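4. Comparação de garras com a tarefa da estante

Esta secção parte do princípio de que os dois braços já estão aparafusados à calha, que o controlador Dagdag arranca sem luzes vermelhas e que alguém leu a secção 3. Se só duas destas coisas forem verdade, volte à secção 3.

O objetivo é comparar as garras Kisham e Livcombe na mesma tarefa, com os mesmos livros e, tanto quanto a natureza humana permita, com o mesmo operador.

4.1 Antes de começar

1. Desligue a alimentação dos dois braços no interruptor geral. O botão "Pausa" do ecrã é uma sugestão, e o controlador trata-a como tal.
2. Retire os dedos montados e guarde-os no tabuleiro com a etiqueta respetiva. Os parafusos Kisham e Livcombe parecem iguais até ao momento em que um deles fica preso na rosca.
3. Monte o par a ensaiar nos dois punhos. Não misture marcas: o ficheiro de resultados não tem coluna para isso.
4. Verifique o percurso dos cabos com o braço esticado e depois recolhido. O cabo deve fazer uma curva larga e nunca ficar tenso junto ao punho.
5. Ligue a alimentação e espere que os indicadores das articulações fiquem verdes.

CUIDADO: durante o arranque os braços procuram a posição de repouso pelo caminho mais curto. Se a sua mão estiver nesse caminho, continua a ser o mais curto.

4.2 Parâmetros do controlador

6. Abra o perfil "ladonport_livros" e guarde uma cópia com as suas iniciais. O original pertence ao Tarmo Mets, que dá sempre pelas alterações.
7. Defina o tempo de fecho em 600 ms para ambas as garras. A Livcombe aceita valores mais baixos e agradece-os amassando lombadas.
8. Defina a pausa entre a preensão e a elevação em 200 ms.
9. Confirme que a velocidade da calha está em zero. Neste ensaio as bases não se deslocam.

Nota: os valores dos passos 7 e 8 não transitam de um perfil para outro. A interface mostra-os como se transitassem.

4.3 Preparação da mesa

10. Coloque a estante ao fundo, virada para os braços, com a prateleira de cima livre.
11. Largue os livros no centro, à frente da estante, sem os alinhar. Inclua um volume grosso e capas de cores diferentes. Uma pilha arrumada dá ótimos resultados e não serve para nada.
12. Abra as garras e leve os punhos até ficarem sobre a pilha, um de cada lado, sem tocar nos livros. O papel de parede às violetas fica: a câmara fixa foi calibrada com ele, e refazer a calibração custa mais do que o nosso bom gosto. 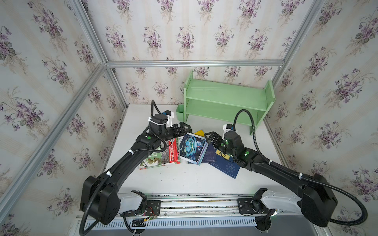 4.4 Execução

13. Inicie a gravação antes do movimento. A ordem inversa também funciona, mas produz um ficheiro vazio.
14. Pegue num livro com o braço mais próximo, levante-o e pouse-o na prateleira de cima. Se a capa escorregar, deixe escorregar e registe.
15. Repita até acabar a pilha ou até uma garra se recusar a abrir. Neste caso, consulte a secção 6.
16. Faça 2 séries por garra, desfazendo a pilha entre elas.
17. Anote cada queda na folha de ensaio, com o livro e o braço. "Caiu outra vez" não é um registo válido, por muito que a Precious Tagle compreenda o sentimento.

CUIDADO: não apanhe livros caídos com os braços ativos. Carregue primeiro na paragem de emergência, mesmo que seja só um instante.

4.5 Depois do ensaio

18. Recolha os braços, desligue no interruptor geral e copie as gravações para a pasta da garra ensaiada.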